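Most toy-rotation guides promise a calmer child by the weekend. I don't buy it. What rotation can do is cut down the mess on the floor, and that's reason enough to try it for a month before you spend a dime on bins.

## Step 1: Pull everything out

Yes, everything, including the car and the bathtub. Our pile came to 119 pieces, not counting crayons. If you're tempted to skip this and "just do the playroom," you'll end up rotating half the toys while the other half keeps landing underfoot.

## Step 2: Sort by use, not by looks

The rainbow shelves you see online look great for one afternoon. Kids don't put things back by color. Make three piles: played with this week, ignored, broken. Be strict with the third.

Small stuff is where the system usually falls apart. The Monden method says each type of little toy needs its own labeled pouch. I tried that and gave up, as would any four-year-old. One shallow tray for all the odds and ends works better, with the bigger things standing next to it. A shape sorter doesn't need a container. It is one.

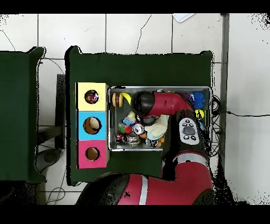 ## Step 3: Put half away

Out of sight means a closet shelf or under your bed. A clear box in the same room doesn't count, whatever the package says. I kept 62 pieces out and would go lower next time.

## Step 4: Swap when they're bored

Every blog has a magic number of days. I've seen seven, ten and fourteen, none with any evidence behind it. Swap when the toys on the shelf stop getting touched. If something is asked for by name, bring it back early and don't make a fuss.

## What to skip

- Printable rotation calendars
- Matching baskets with lids
- Any course that costs money

Check again in September. If the floor looks the same as it does now, you have too many toys, and rotating them won't fix it.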